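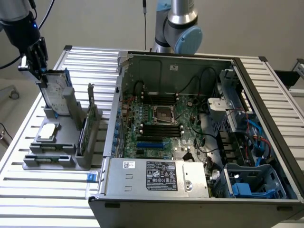
A 3.5-inch drive in its gray-and-blue caddy.

I've been living with the Stoltine four-bay storage box since August, and I think I finally have enough to say about it. I bought it because our family photos were spread over old laptops, a shoebox of USB sticks and my husband's work computer, and I was tired of hunting for things!

Setup took me one evening. The paper guide is useless (tiny print, bad drawings), but the on-screen one walks you through everything in plain English, and I had folders going before dinner was ready. Mateja Stojanović from my choir has the Namix version and says hers took a whole weekend, so I got off easy.

What I love most is the phone app. It copies new pictures over while I sleep and I never have to think about it. Searching by year works nicely too – I found my sister's wedding in seconds. Searching by face is hit or miss, and it keeps deciding that my two boys are the same kid.

Now the grumbles. The fan is louder than I'd like. I started out with the box on the bookshelf by the couch and ended up moving it to the hall closet. The front door feels flimsy for something that costs $195 before you've bought a single drive, and the power button is around the back, where my fingers can't find it. Oh, and the emails! Every little update gets one until you dig through the settings and switch them off.

Would I buy it again? Yes, though I'd wait for a sale. 4 out of 5 from me.

Reviewed January 8, 2023

Contact | © 2023 Flastix Home Reviews | Back to top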